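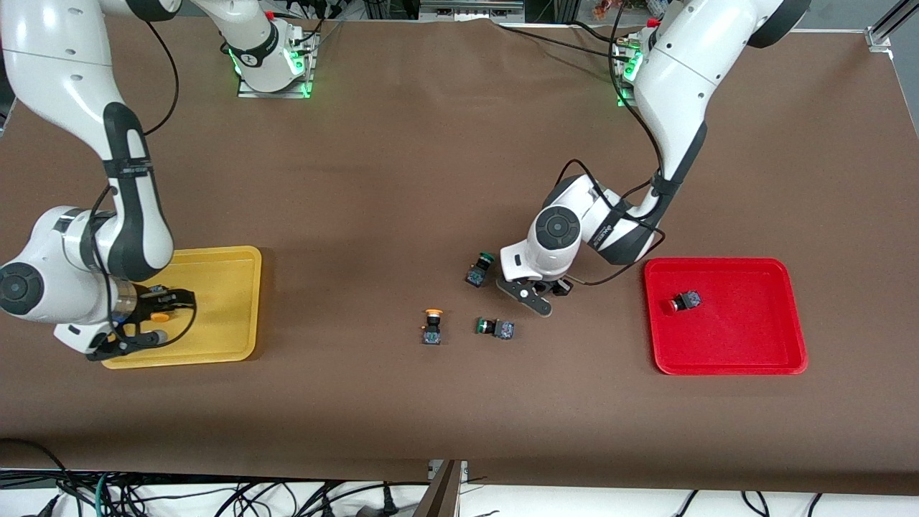

Sorting push-button switches by hand-guided robot at Karnunside.

Most groups that collect examples for a learning system report one number, the count of finished runs. Ours was 253 in November, and I think we should stop leading with it.

Simão Tavares went back through 50 of those runs and found that in nearly 8 the operator had fumbled a switch, picked it up again and carried on. Our rules said to delete them. I would keep them. A system that has only seen clean grasps has no idea what to do after a bad one.

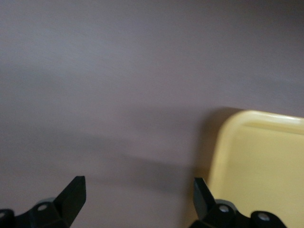

The same goes for slow runs. At Quintela they trim every pause before training, and the files look tidy. But a pause is often where the operator decided which switch to take next, and I don't want that cut by someone who wasn't there.

Keeping this material costs us labeling time. Two people can mark the fumbles in an afternoon. I would pay for that before paying for another month of perfect runs.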